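I grew up in a house where the tools lived in one drawer, all of them, along with the birthday candles and a dead flashlight. If you wanted a screwdriver you stuck your hand in and hoped! So when I say every job should start with a bare patch of table and a tray, please understand I came to this the hard way.

My neighbor Frans Kuipers thinks I'm fussy. He works straight off the floor, on his knees, and he's 70, so maybe he has a point about it keeping him limber. But I've watched him hunt for the same bolt for 10 minutes (it was in his cuff), and I'd rather clear the table first.

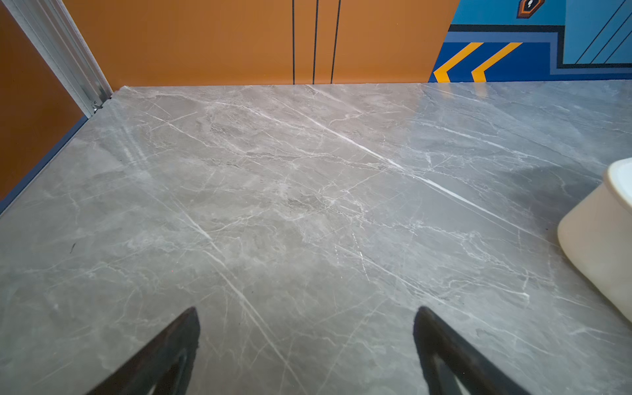

And I do mean clear. Mail goes, mugs go, the fruit goes somewhere else for an hour. A busy pattern like marble is pretty to eat at, but a small screw can vanish into all those veins before you've had your coffee, so the less you have lying around on it the better. Then you get out the one tool you need - one! - and leave the rest in the box.

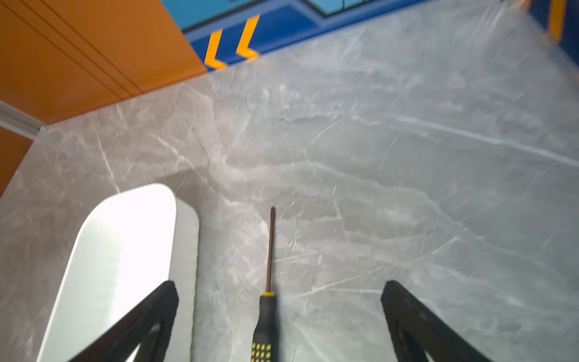
Screwdriver on the marble, white tray or lid just to the left.

My friend Josefien Lambrechts says a tray is one more thing to wash and store. Fair enough, but I've had mine for 19 years and I've washed it maybe twice. It holds the tool while you go answer the door, and you can pick up the whole job and carry it off when somebody wants dinner.

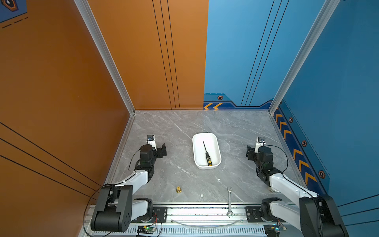

Where I get stubborn is the little stuff, because people will happily buy a nice tray and then use half of it. The screwdriver gets the whole thing to itself, lying there corner to corner like it's on vacation, while the wrench and the little brass fitting are left out near the front edge of the table. Put the fitting in first, I say! A wrench you can find again in September, but a fitting that small will roll under the stove, and then you're on the floor with Frans.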